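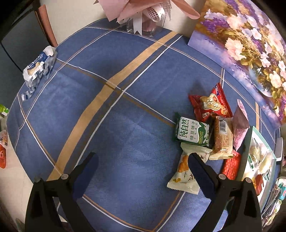
Week 4: What does a messy table buy you?

Okay, so last time we ended on the question I get every year: if I can collect 1,000 demonstrations, should they all be of the same setup? My answer used to be "mostly, yes." Then we ran the Tarkero comparison and I changed my mind, so today's notes are about that.

The task is dull on purpose. Pick up one snack packet, put it in the open box. You hold the gripper in your hand, the camera rides along on it, and you do the job yourself. Later a policy learns from the video and the finger motion.

We trained two policies. Ballach got 200 demos on a bare table with one kind of packet. Ulloa got 200 demos too, but on tables like the one we're looking at, with a patterned cloth, wrappers lying on top of each other, flowers at the back, the works. Same network, same training time. (Yes, I know, the names are silly. They stuck.)

On the bare table Ballach wins by a little. Move to a cluttered table and it falls apart! It closes on cloth, or it goes for two packets at once. Ulloa gets slower but keeps going. We ran 121 trials on tables neither policy had seen, and Ulloa finished well over half of them. Ballach managed a handful.

Things I want you to think about before Thursday:

Packets that overlap. Where would you put the fingers, and could you tell from a single view which packet is on top?

Clear plastic. The label is easy to find, the edge of the bag is a pain. What would the policy latch on to?

The cloth. Stripes and plaid give strong lines that have nothing to do with the task. Would you crop, blur, recolor, or just collect more cloths? I lean toward more cloths, but argue with me.

One caution. We changed the cloth and the clutter together, so I can't tell you which one did the work. That's a flaw in our design and a fine topic for your Vileo write-up. If you take it on, hold one fixed and vary the other, and tell me your split before you train anything.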